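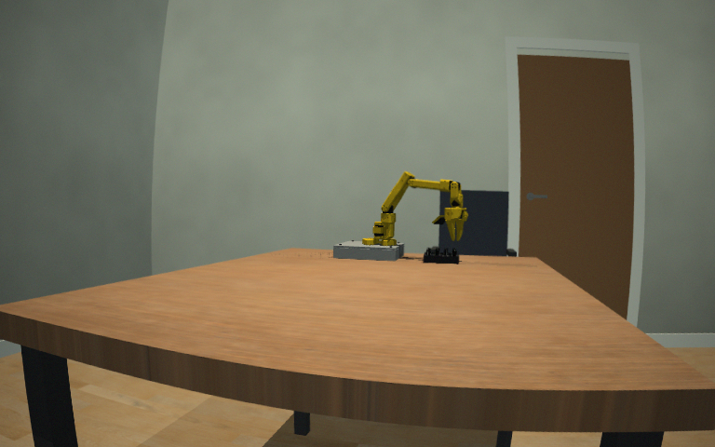
Mernik arm on the virtual bench, gripper down over the little black rack.

Vurnano bench simulator with the Mernik arm pack – my review
2023-12-08, by Adeel Tanoli

I've wanted a small arm in the back room for ages, mostly to help me put together and test knob boxes (I build them for my synth). The room isn't big and my drilling isn't good, so before bolting anything to a real table I spent £369 on the simulator and the arm pack together. Four evenings in, I'm really pleased with it, with a few grumbles.

Setting up was easier than I'd feared. You get a room, a table and the arm on its platform, and then you drop your parts on and start nudging. I had mine moving on the first evening, although I managed to drive the elbow somewhere silly within minutes! The joint sliders are lovely and smooth. The menus less so: saving a pose takes far too many clicks, and undo only works on parts, so if you muck up the arm you're putting it back by hand.

What I like most is the gripper view. It runs at 1080 on my old laptop and I've had it open nearly the whole time, because you really see how chunky those fingers are next to a small part.
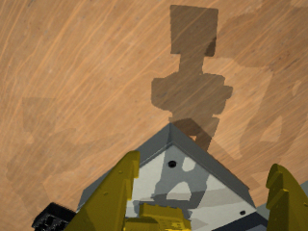

Gripper view with the grey piece between the fingers. Look at those shadows.

The shadows are great fun, but they do make it hard to judge height. Holes that are dark to begin with can get a bit lost when the arm's own shadow falls across the part. You can turn the lamp down, and I'd do that early on. I moved my pick-up spot 80 mm to the left as well and got on much better.

Then on to the knob panel, the bit I bought it for. Small white labels such as B2 and C4 stay readable even with the board lying at an angle, and each knob has its pointer line and ring of ticks, so I can plan turns properly before I cut any metal.

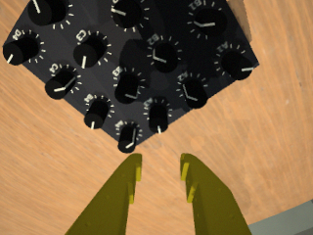
Would I buy it again?

Yes, I would. The manual is thin and I'd have liked a Wallus gripper in the pack, as that's the one my mate Qureshi swears by. Still, I know where my platform is going now, and the real arm is on order for February.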